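3.2 Participants and practice procedure

The participants were adult beginners on the guitar who attended the evening classes of the Hurnthorpe music school. From the 232 persons who answered our first questionnaire, we selected those who had never taken lessons on a string instrument, and from this group 100 agreed to take part. Half of them received a nylon-string guitar and the other half a steel-string guitar. All instruments were adjusted by the same technician before the first lesson, so that the height of the strings was similar inside each group.

The course lasted 16 weeks. Each participant had one lesson per week with the second author and was asked to practice at home for short periods on most days. The practice diary was adapted from the one of Rostami and Babaei, who used it with beginning violin students. We removed the questions on bowing and added two questions on pain in the fingertips, as this is a frequent complaint in the first month.
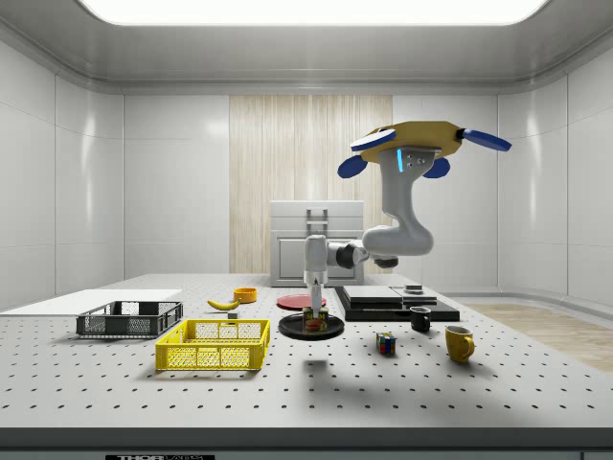
Figure 2. Simulated arm with the gripper closed around a small can.

The chord change test was given at the end of every fourth week. The participant had to move between two open chords in time with a metronome, and the speed was raised until two changes in a row were not clean. A change was counted as clean when all the strings of the new chord could be heard without buzzing. Two teachers, Hassanpour and Rocha, listened to the recordings separately and did not know which person was playing. When they disagreed, Sengar made the decision.

It was not possible to hide the type of guitar from the listeners, as the sound of nylon and steel is easy to tell apart. We consider this a weakness of the design and return to it in Section 5. Another difficulty was that several participants in the steel-string group bought lighter strings during the course without telling us. We learned this only from the diaries. Their results were kept in the main analysis, but we also repeated the analysis without them, and both versions are given in Table 3.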